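From: Piyumi Majumder
To: ratholm-tearoom list
Date: 2021-01-06
Subject: Re: [ratholm-tearoom] Milk, mugs and the bench covering

Hi all,

Replies to Kasun's message are in line below. I've cut the part about the car park because Fasil has already dealt with it.

> On the milk: are we staying with the long-life cartons or going back to
> fresh? I opened the fridge when I got back and there were three fresh
> bottles in there from December, all off. I tipped them out. If people
> want fresh I'm happy to put it on the grocery order, but somebody has to
> be here to use it.

I'd like to stay with long-life until everyone is back from leave. The unopened cartons can sit in the cupboard and don't take up fridge space. Once a carton is open it goes in the fridge door with the date written on it in marker. Please write the date on the top, near the cap, where you can see it without taking the carton out. Anything with no date on it will be tipped out when the fridge is wiped down.

There was a question before the break about which brand to get. I don't mind. The Pascual is fine in tea and the screw cap closes properly, so a carton can go back in the door without leaking on the shelf underneath. The Zeren cartons we had in winter had the fold-out spout and I wiped up after them more than once. If whoever does the order can choose, please choose a cap.

Bukola asked for oat milk as well. I've added one carton to the next order and we can see if it gets used.

> The brown paper on the long bench is looking tired. Do we replace it or
> give up on it? Also, does anyone still use the tape squares? I got told
> off for putting my lunch across two of them.

Replace it. The paper is cheap and it saves the surface. There is a 200 metre roll on the bottom shelf in Room 309, behind the spare chairs. Please roll it out from the left end and smooth it flat before taping down the edges. If it's left with a bubble in it, cups won't sit level.

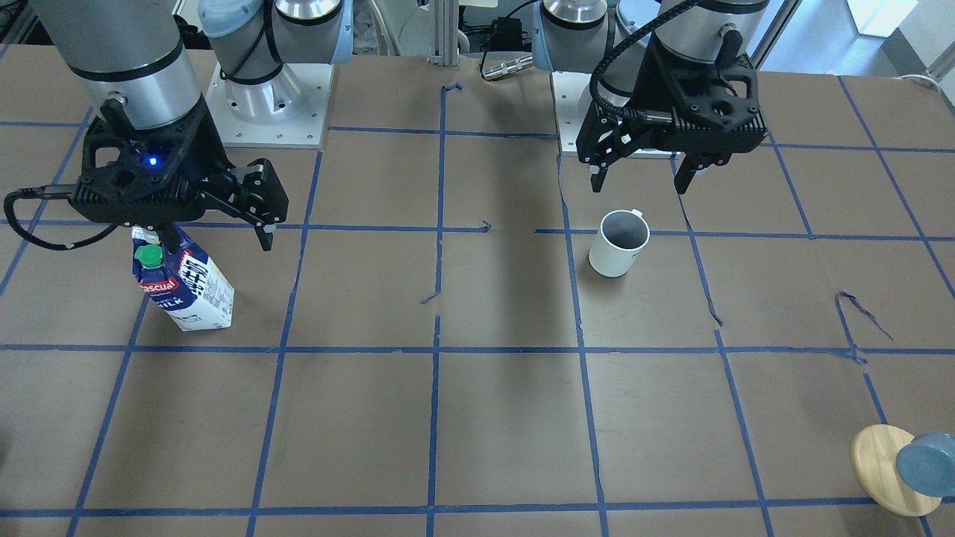
The squares are staying as well. They get laid out again with the blue painter's tape each time the paper is changed, and it's easiest with two people, one holding the end and one pulling. Don't use packing tape or the silver stuff. Somebody did that at Mendes Street and it took the finish off the table when it came up.

Lunch should be eaten in the tearoom in any case. Sorry, Kasun.

> Mugs. I can find the white ribbed ones but the big green ones have
> vanished. Did they go to the other building?

Anoma took the green ones over to Losus House for the morning tea in December and they're still in a box in her office. She'll bring them back when she next has the car. Until then please use the white ones, and rinse them when you've finished instead of leaving them for the next person. Coffee left in the bottom over a long weekend is very hard to shift. Bicarb and a bit of hot water will do it if you leave it to soak for an hour. Please don't use the steel scourer on the ribbed ones.

Your own mug from home is welcome, but keep it at your desk. The shelf is full.

> Last thing, the grocery account. Who is paying for this now?

Still the Ratholm account, number 3018. The receipts go in the blue folder beside the kettle, and I put them through at the end of each month. The December ones have gone in, apart from a receipt for $17 with no name on it. It's for teabags and dishwashing liquid. If it's yours, let me know and I'll get you reimbursed.

A few other things while I'm writing:

- The tea towels have been washed and are in the second drawer. Used ones go in the bag on the back of the door. I take it home when it's full, and I'd be glad if someone else would take a turn in February.
- The sugar is now in a jar with a lid on account of the ants. Please put the lid back on.
- Fasil has fixed the cupboard door that wouldn't shut. It needed a longer screw in the top hinge. The one beside it is starting to go the same way, so don't lean on it.
- We're out of bin liners. The ones in the hall cupboard are too small for the kitchen bin and slip down inside it. I've asked for the larger size.

The next grocery order closes at noon tomorrow. Reply to me directly if you want something added, and leave the list out of it. Last time we had a long thread about biscuits and I missed two people's requests in the middle of it.

Thanks,
Piyumi

--
You are receiving this because you are subscribed to ratholm-tearoom.
To leave the list, send a message with "unsubscribe" in the subject line.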